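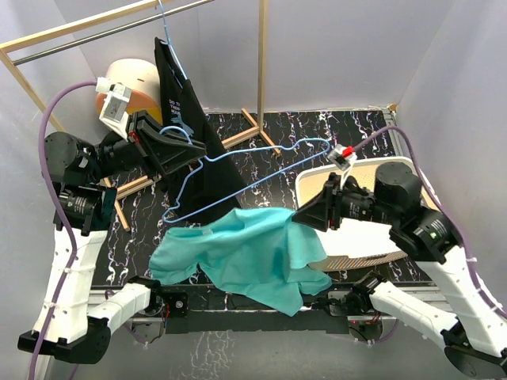

How long does it take a student club to teach two robot arms one piece of housework? For our club in Wostham the answer is one whole winter and a part of spring, if you count only the evenings when most of us came.

I promised in my last post that I would write about the club again, and then I did not write for two months. Excuse me for that. In April we have the open evening of the school, and all my free time goes there. But today is Sunday, it rains, and my laundry is in the machine, so it is a good moment to write about hangers.

First, some facts for people who are new on this blog. Our club is called Louro. We meet in the room behind the metal workshop, in the evening, after the adult course in welding is finished. Every year we choose one task and we stay with it until the summer. Last year it was sorting of screws, and I can say that I will not miss the screws. This year the choice was clothes. Each group could choose what to do with the clothes, and my group took the hangers, because the folding was already taken by faster people.

We named our project Uvis. The name has no meaning. One member typed it as the name of a folder on the first evening and it stayed.

In the beginning I thought that the hard part will be the programming. I have written programs since I was fourteen, and I was not afraid of it. The hard part for me was to guide the arms by hand. We collect many examples of the same movement, one person leads both arms through the task, and later the computer learns from these examples. It sounds simple. But when you lead two arms at the same time, you discover that your left hand and your right hand have different opinions. My left hand wants to finish quickly. My right hand waits for permission.

We also had a long discussion about what is a good example. If I make a mistake and correct it, should we keep the recording? I wanted to delete all of them, because they looked ugly to me. Two others in the group wanted to keep the corrections, and they argued that the robot will make the same mistakes, so it should see how a person comes out of them. We tried both ways. Now I agree with them, and I have said it to them, and I write it here also so that it is official.
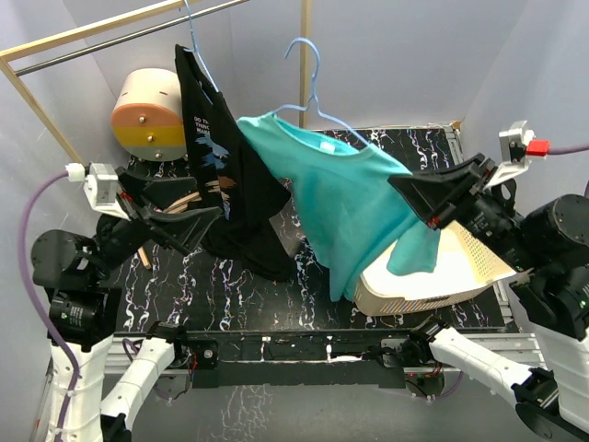

My own part in Uvis is to write the list of rules for the person who leads the arms. At first I wrote one page, and everybody complained that it is too much to read in the evening. Then I made it shorter, and everybody did something different. The present version has 3 rules, and I am quite proud of it. The most difficult one to explain is the rule about angles. A T-shirt on a hanger is seldom straight when it is in the air, like the teal one, with the left shoulder higher than the right, and a new person always wants to make it perfectly level before he goes on. I ask them not to do it. What matters in our rule is where the open hook of the hanger is pointing, and the shoulders can be a little crooked. When I hang my shirts at home I never look at the shoulders, and I think it is the same for most people.

The second rule is to move slowly near the wooden rack. The third is to say "stop" loudly if you want to stop, also when you are alone in the room. It feels silly for one evening and then you do it in the kitchen too.

About the numbers, because one reader asked me in a comment. Our goal for this year is 2,250 recordings between all the groups. One evening for our group means 45 of them if the people are rested, and much less if there was an exam in the morning. I have stopped looking at the total every day. It is bad for my mood.

The next thing is the friendly meeting with the club from Plenport. They also do clothes this year, but I heard that they work only with towels, and I don't know if we can compare a towel with a shirt in a fair way. Our teacher proposed that both clubs bring their own task and explain it to the others, without points. I would prefer points, but I am in the minority.

Before this meeting I must still translate my rules to better English and print them big enough to read from the chair. If some of you have led two arms at once, please write me how you practiced the left hand. The washing machine has finished now, and I have to go and hang everything myself.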